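Visit report: data collection floor at Mater, Modville

I spent part of a May morning at the Mater site in Modville, at the invitation of Veronica Ilie, who runs collection practice there. The visit was arranged through Hevent as one of 3 site tours offered to people who write or review procedures for manipulation work. My interest was narrow. I wanted to see how written rules for hand-held gripper collection are applied on a working floor, and which ones hold up.

Arrival was at 9:00. Visitors sign in, read a single page of floor rules and are given a route. The page covers consent to appear in recordings, where to stand, and what to do if an operator calls a stop. Phones are silenced. Questions are held until an operator has closed the current episode, and this was enforced politely but without exceptions.

The working document on site is called the Arroyo procedure, after the room where it was first written. It is 11 pages long. Most of it deals with episode boundaries and rejection criteria, and comparatively little with hardware. Ilie said an earlier version was much longer and operators did not consult it.

Start and end conditions. An episode begins with both grippers open and clear of the work surface, and ends in the same state. Any contact with an object before the start signal voids the episode. Operators are asked to hold still for a short count at each end. The requirement is easy to check in review, and I would copy it as written.

Thin and folding items. Paper bags, sleeves and pouches have their own section. The grip is to be taken at the tip, close to the seam, and the item raised slowly enough for the far end to stay in view. Crushing the body of the bag to get a firmer hold is logged as a fault even when the transfer is completed. With two grippers in use, each holds its own item unless the task card calls for a handover. 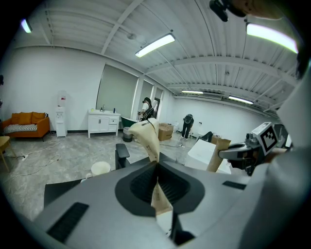 Paper items held in two grippers, with the white work table at right.

Markers. Fiducial markers are checked at the start of each session for lifted edges, scratches and glare. A marker that fails is replaced, never cleaned and reused. The replacement is entered in the session log with the operator's initials. I asked whether the mount was recalibrated after each replacement. It is, and the check value is written beside the entry.

Background. The procedure does not ask for a cleared room. Furniture, household items and other people may be in view, provided they have signed the recording consent and do not enter the reach of an active operator. The limit is set at 900 mm from the edge of the work surface. I think this distance is adequate for hand-held tools. It should not be carried over to powered arms without a separate assessment, and the procedure says so in its scope paragraph.

Cables. Rule 7 states that cables are routed away from operator walking lines or covered. This was the weakest section of the text. It gives no inspection interval and does not say who is responsible. Ilie accepted the point and noted it for the next revision.

Review. The last batch closed before my visit held 1055 episodes. Each is viewed by a second person who did not record it. Up to 3 rejection codes can be attached to one episode, and the reviewer must choose from the list; free text is allowed only as a supplement. Disputed rejections go back to the operator and reviewer together, with the recording open in front of them.

Points I have taken back for our own procedure: the still hold at both ends, the separate section for folding items, and the closed list of rejection codes. Open with Mater: the cable inspection interval, and a copy of the marker log template, to be sent through Hevent.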